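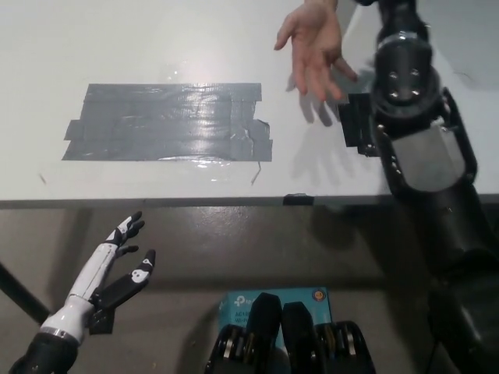 A hand over a tabletop patched with gray duct tape.

Merkcombe gallery to open group show on household repairs

34 shares | 3 comments

A group exhibition on mending and making do opens Thursday at the Ristusgate gallery in Merkcombe, with work by 16 artists in textile, ceramics, drawing and sound.

The show, titled "Clurura," was put together by curator Wenche Viklund. It takes up both floors of the building and runs through the end of June.

Viklund began asking artists for work last fall and received 443 proposals. She said most of them dealt with clothing, so she went looking for people who worked with other things.

"I had more darned socks than I could hang," Viklund said. "I wanted plumbing, I wanted roof tiles, I wanted somebody's bad wiring."

The largest piece is by Damian Adamczyk, who spent two winters collecting broken dinner plates from households in the Sandberg neighborhood. He glued 714 of them back together and stacked them in columns on the ground floor. Pieces he could not match were left out, and the gaps are visible.

Adamczyk will give a talk at 6 p.m. on opening night. He plans to bring a box of unsorted fragments and let visitors try to fit them.

Upstairs, a sound work plays recordings of kitchen drawers being opened and closed. It lasts 32 minutes and starts again on the hour. The drawings are in the smaller back room, which has a step at the door. Staff can put down a ramp on request.

Admission is free. The gallery is closed Mondays. A printed guide with short texts by the artists is for sale at the front desk, and school groups are asked to call ahead.

Share this story
3 comments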